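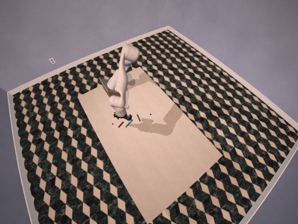 Mulska sim pack, worth paying for?

brelside_tom
Trial ends in February. The pack has 200 scenes, mostly sticks and beads on a mat. Grasping small stuff looks decent to me.
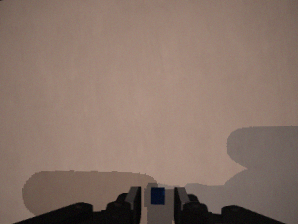

Wrist view, blue square at the fingers

jornov4
Shadows are good. Contact is weak. I had 10 failed grasps on one bead – same settings every time.

brelside_tom
Did you change the step size? Default is too coarse.

jornov4
Yes. No difference. Sandhu's kit did better for me.

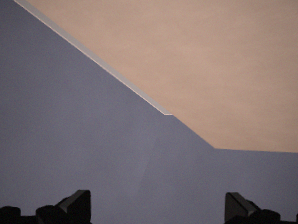 Page 4 of 10

kettlewire
Disagree on Sandhu. Its wrist view never gets wall and ceiling like this, only table. I'd pay for Mulska.

jornov4
Walls don't help me pick up a bead.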